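A **desktop tower** is an upright computer case in which the motherboard, power supply, drives and expansion cards are mounted inside a single metal box. Office towers of the 2000s and early 2010s were built in large numbers for schools, town halls and small firms, and many are now taken apart for parts or repair. This article covers the usual inside layout of such a tower and the removal of its processor, also called the CPU.

## Case

The case is a steel frame with an outer shell. One side panel comes off, usually after two thumbscrews or a latch have been released. The opposite side holds the motherboard tray and normally stays in place.

For bench work the tower is laid on its side with the open face up. The motherboard then lies flat, and the processor can be lifted straight out of its socket. Slatted or railed benches are common in repair shops. Small screws may fall between the rails, so many shops keep a tray on the bench.

The back wall has openings for the port cluster and the expansion slots. Unused slot openings are closed with blank metal covers.
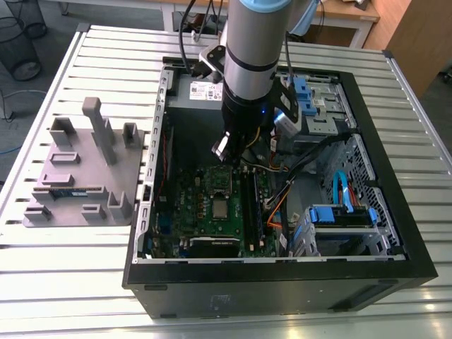

## Power supply

The power supply is a closed metal box, normally in one of the corners at the rear of the case. Its label lists the input voltage, the output on each rail and the safety marks. The box is not opened during ordinary repair, as its capacitors can hold a charge after the cord has been pulled.

Cables from the power supply run to the motherboard, the drives and, in some machines, the graphics card. Wire colors follow a loose convention:

- yellow: 12 volts
- red: 5 volts
- orange: 3.3 volts
- black: ground

Some makers use black sleeving on everything. Data cables come in any color and should not be read by this list.

## Motherboard

The motherboard carries the processor socket, the memory slots, the expansion slots and the rear ports. It is held by screws driven into standoffs, which keep the solder side clear of the metal tray. Green boards were the norm in office machines for many years, while boards sold to home builders were more often black, blue or red.

Parts near the socket include chokes and capacitors, which smooth the power going to the processor. Older capacitors with bulging tops are a frequent cause of machines that restart on their own. A fan header, a small connector with three or four pins, is usually found nearby.

A blue connector at the rear edge is in most cases VGA, an analog video port. VGA stayed on office boards well after digital ports had become common, mainly for use with older monitors and projectors.

## Processor and socket

The processor sits under a metal heat spreader, and a cooler is normally clamped on top with a thin layer of thermal paste between them. The cooler has to come off before the processor can be reached.

In a land grid array (LGA) socket the pins are in the socket and the processor has flat contact pads. In a pin grid array (PGA) socket the pins are on the processor. LGA sockets have a metal retention plate and a load lever. Their pins bend easily, and a bent pin may cause a memory channel to fail or stop the machine from starting at all.

The usual order of removal for an LGA processor is as follows:

1. Shut down the computer, pull the power cord and press the power button once.
2. Put on a grounded wrist strap.
3. Unplug the cooler fan from its header and remove the cooler. Old paste may hold it firmly; a slight twist frees it.
4. Wipe the paste from the heat spreader with a lint-free cloth.
5. Press the load lever down and outward, then raise it fully.
6. Open the retention plate and lift the processor straight up by its edges. The socket pins must not be touched.
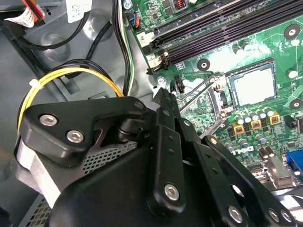
## Memory

Memory modules stand in long slots beside the socket. A latch at one or both ends of each slot locks the module in place. Slots are often numbered, and the maker's manual gives the order in which they should be filled. Modules are keyed by a notch and fit in one direction only.

## Drives and cables

Hard disks and optical drives are held in a metal cage toward the front of the case. Many office towers have tool-less cages, in which a plastic latch or slide takes the place of screws. Latches and other parts meant to be handled are often molded in a bright color, commonly blue or green.

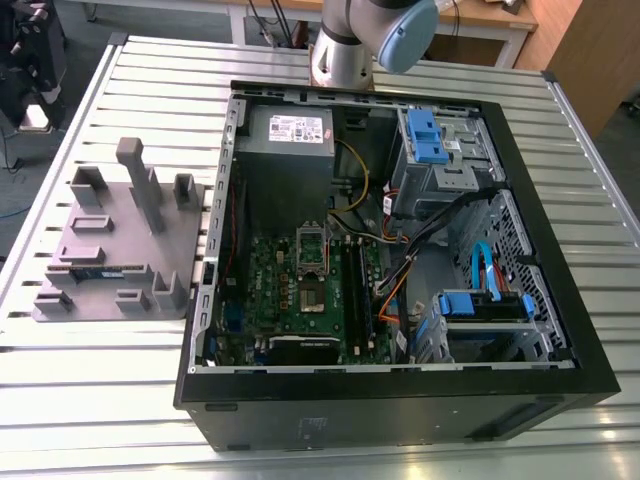
SATA data cables are thin and flat, with a small L-shaped plug. They replaced the wide ribbon cables of earlier machines and leave more room for air to pass through the case. A SATA cable should not be folded sharply. Power for the drives comes on a separate, wider plug.

## Storage of removed parts

Processors are kept in plastic clamshell trays and memory in antistatic sleeves. An LGA board stored without a processor should have the plastic socket cover fitted. Boards without a cover collect dust in the pin field, which is hard to clean out without bending pins.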